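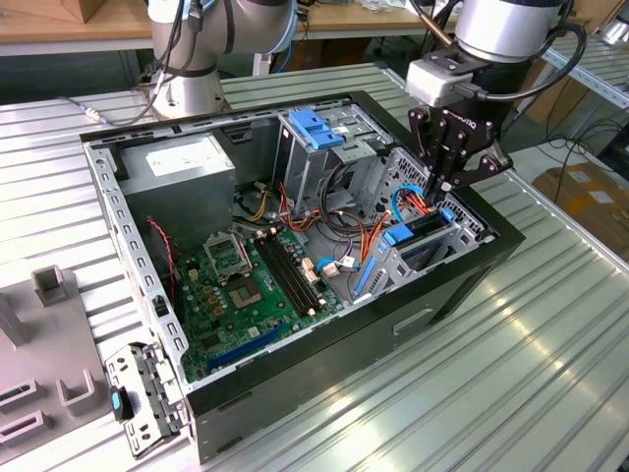 Brigitta Prantl thinks I am too hard on the Kilteo kit. She wrote to me after my last column to say that a machine that takes old computers apart doesn't need to be fast, it needs to be patient, and that I had judged it by the wrong thing. She runs a bigger shop than I ever did, so I have given it some thought. I still disagree with her, though on fewer points than before.

For those who missed the column, Kilteo is a kit for stripping desktop computers. You get two arms, a gripper, a slotted table, a set of holders that bolt to the table, and software with a list of case models it knows. You lay the tower on its side, take off the panel yourself, pick the model from the list and press start. The seller is Buvus, and they offer it two ways. You can buy it, or you can pay by the month with service included. The sales pitch is aimed at small recycling and refurbishing shops, the kind that get a van full of office machines when a school or an insurance company changes over.

I spent 19 years in that kind of shop, in Mirville, and I know what the work is. Most of it is screws, clips and cables. The parts worth money are few. Memory, processor, drive, sometimes the power supply if it is a decent one. The rest goes into bins by material and gets sold by weight. A trained person with a good driver and a clear bench does a standard office tower without thinking much, and talks to the person at the next bench the whole time.

So what does a kit like this have to do to earn its place? The Buvus sheet says it has 193 case models in its list. That is a good number for a first release. The trouble is that a van full of machines never comes sorted. When I tallied up one load from a law office in June, I got 515 machines, and a good share of them were odd ones. White box builds, cases somebody had swapped, machines with a second drive put in by a nephew. Buvus says an unknown case can be taught in one afternoon. I believe them. But I don't have an afternoon for a case I will see twice.

The second problem is cables. Anyone who has opened an old tower knows how the power leads get bundled across the middle, over the board and into the drive bays. A person pushes them aside with the back of the hand and doesn't notice doing it. For a gripper, every bundle is different, and soft things don't stay where you put them. At the demonstration I went to, the arm was good at blue plastic tabs and good at latches. It was slow and careful with wires. Ese Effiong, who was giving the demonstration, said plainly that cables are the hardest part and that they would improve in the next version. I liked that he said it. I would still not pay for the next version today.

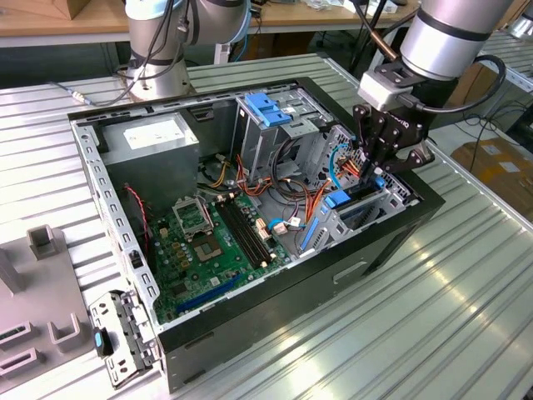
The Kilteo gripper at the drive cage of an office tower.

Now to the part where Brigitta is right. She says I compared the kit with my best worker on a good morning. I did. I should have compared it with the same worker at four in the afternoon, in the third week of the same model of tower. People get bored and then they get cut. The edges inside a cheap case are sheet metal, and I have bled on plenty of them. They also start pulling connectors by the wire, and a drive that could have been sold goes in the shredder bin with a broken socket. A machine doing the same tower over and over at the same slow pace, with nobody's fingers in there, has a value I didn't count.

She also points out that her shop gets its loads from three large customers, all with the same few models. For her, 193 is more than enough. If my loads had looked like hers I would have written a different column. I accept that.

What I don't accept is the price. The monthly plan covers 1000 machines. After that you pay by the piece. Aurelia Holzer did the sums for me on the back of a delivery note, and for a shop of our size the plan came out dearer than a part-time wage for most of the year. Buvus would say that the wage goes up and the plan doesn't. Maybe so. Nothing in the contract I was shown promises it, and I read it twice.

The contract has another thing in it that I'd like changed. The software sends back a record of every machine it opens, and Buvus may use those records to improve the product. Fine, they need them. But if my shop's odd cases are what makes the list longer, I would like something off the bill for teaching it. Ferdinand Schwaiger, who sells for them in our region, told me I was the first to ask. I doubt I will be the last.

I should say what I liked as well. The holders are well thought out. Parts that come out have a place to go and you can find them again afterward. The table is solid. The arms stop when you touch them, and I tried it more often than I needed to. The manual is written in normal sentences with real pictures, and whoever wrote it has stood at a bench. Compared with the Chang unit I looked at two years ago, which wanted every case in the same spot to the millimeter, this is a much better product.

My advice is the same as it was, with one change. If your loads are mixed, wait. Ask to see the kit work on a tower you bring yourself, a bad one, with the cables the way you found them, and stay until it is finished. If your loads are all alike and you handle more than 3000 machines a year, call Buvus and ask for a trial on the monthly plan before you talk about buying. Get them to put the price per piece in writing — both before and after the limit.

Nadja Sutter asked me at the counter last week whether she should be worried about her job. She does the laptops. Kilteo doesn't do laptops, and there is nothing about them in the sheet. I told her to go on as she is, and to hand me the next box of screws.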